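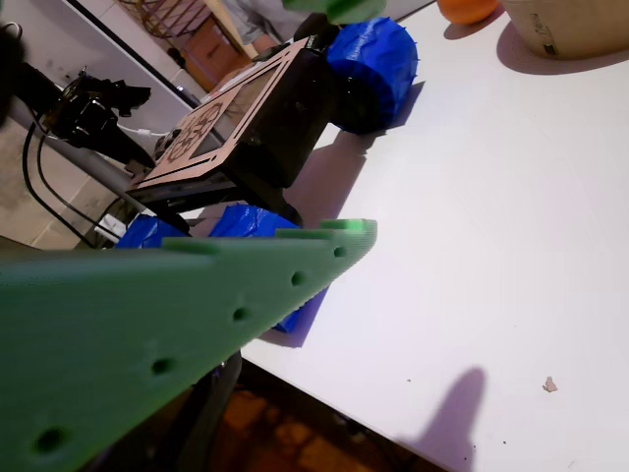 My gripper has started letting go of things halfway through a lift, and I'm running out of ideas. I built the arm up slowly over last year and it behaved itself nicely until this month. The fingers are the green ones with the row of round holes down the side, and the jobs I give it are mostly the lumpy blue bundles in crinkly plastic, so nothing sharp and nothing fancy. It closes, it lifts, and then after a couple of seconds the fingers relax a little and down goes the bundle. If I switch everything off and have a cup of tea it works well again for a while - nearly 60 lifts yesterday - and then the trouble comes back. Has anyone had this? I'd hate to start over with a new motor if it's something silly.
Youssra Farouk, Bredcombe
28 January 2021

Tarek Benjelloun
Oh, I feel for you, I lost most of July to the very same thing! The tea break is your clue. Mine was the finger motor getting too warm and cutting back its own grip to protect itself. Look in your settings for the closing force and bring it down a bit at a time until it only just holds, and don't let it keep squeezing at full strength once it has hold of something. Please keep your hands out from under it while you test, and pull the power before you touch the motor - I have a small scar from being impatient.

Fadwa Zaki
could be a loose screw

Lemlem Alemneh
I'd go with Tarek, but do check Fadwa's screw too while the power is off. On mine the one holding the finger to the motor shaft had worked itself loose, and it slipped in just that slow, sad way. Two minutes with a screwdriver and it was fine again.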